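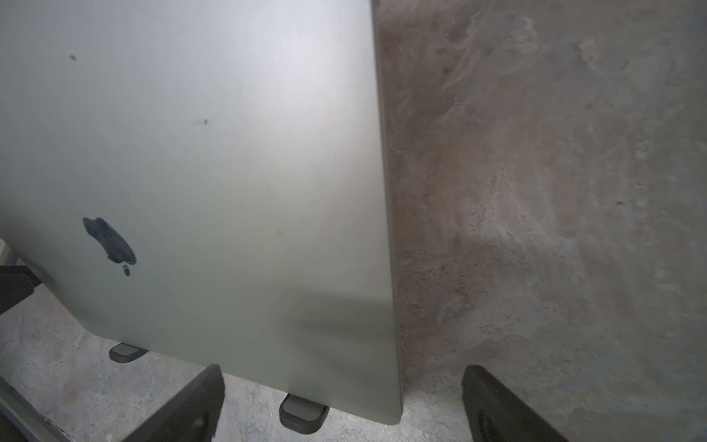

Fine scratches and small specks on the lid of a silver-gray aluminum laptop.

Kulent to lend a folding stand with every laptop, and to stop turning away scratched lids

Sep 2, 2024
By Vinh Kiều

OLULMONT – Kulent, the laptop lending service for homes and small offices in Olulmont, will include a folding stand with every laptop it lends starting in October. The service is also changing the way it grades used laptops, so that marks on the lid no longer keep a working machine off the lending list.

Kulent has 1,653 laptops on its books. Until now a stand was a separate item that borrowers had to ask for, and only 348 were requested over the past year. Many borrowers told the front desk they did not know stands were available. Under the new arrangement the stand goes out in the same bag as the laptop and charger and comes back with them. There is no extra fee and no change to the length of the loan.

The stands fold flat. Each one supports the laptop from underneath and leaves the lid free to open. Borrowers who work at a kitchen table or a shared desk can set one up for the day and put it away at night. A one-page setup card will be packed with each stand, with larger type than the card now in use.

"The most common complaint we get is a sore neck, and the second is a lost charger," said Vinh Kiều, who runs lending at Kulent. "We can help with the first one. For the second we are trying brighter labels."

Kulent asks borrowers to follow a few steps when they use a stand at home:

– Open the stand fully on a flat surface before putting the laptop on it.
– Close the lid and hold the laptop by its two sides when you set it down or lift it off.
– Check that it sits level and does not rock before you open it.
– Take the laptop off the stand before you carry either one to another room.

Books and papers are best kept on a shelf nearby, off the laptop itself. A closed laptop is often treated as a spare bit of table, and weight on the lid can damage the screen underneath. A low two-tier shelf holds a few books and a stack of paper and leaves the work surface clear. 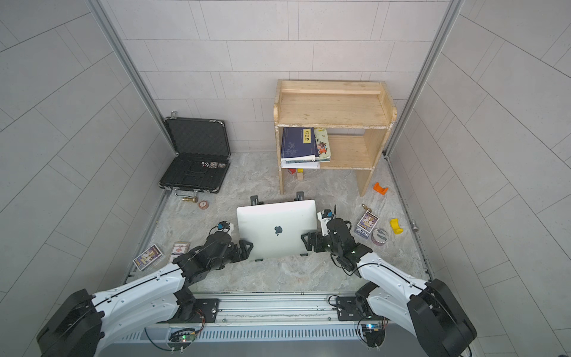
New grading for lids

Laptops that come in to Kulent are looked over in the Zarkano room, on the ground floor of its building. Under the old rules, a machine with visible marks on the lid was set aside for parts, even if it worked well. The new rules have 3 grades. Grade A is a lid with no marks that show at arm's length. Grade B covers specks, smudges that will not wipe off, and fine scratches. Grade C covers dents and deep scratches that do not affect the hinge or the screen.

All three grades will be lent. Cracked cases, bent hinges and damaged screens will still go to repair or to parts.

Staff wipe each lid with a soft, slightly damp cloth before grading it, and look at it under a lamp from more than one side. Brushed metal can look clean from one angle and show marks from another. Logos and maker's marks are left as they are. Stickers are taken off if they come away easily.

A recheck of laptops set aside under the old rules is under way. Kulent expects to finish before the October change, and machines that pass will join the regular list.

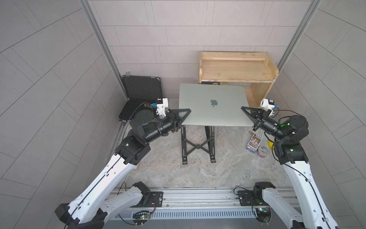

A closed laptop resting flat on a black folding stand.

How to borrow

Anyone with an Olulmont address can apply at the Kulent desk on Bosman Street. Bring proof of address. Current borrowers who would like a stand before October may ask for one at the desk while the present stock lasts, and can keep it until their laptop is due back.

Press questions should be directed to Vinh Kiều at the Kulent desk.

Last updated: same day, to correct the wording of Grade C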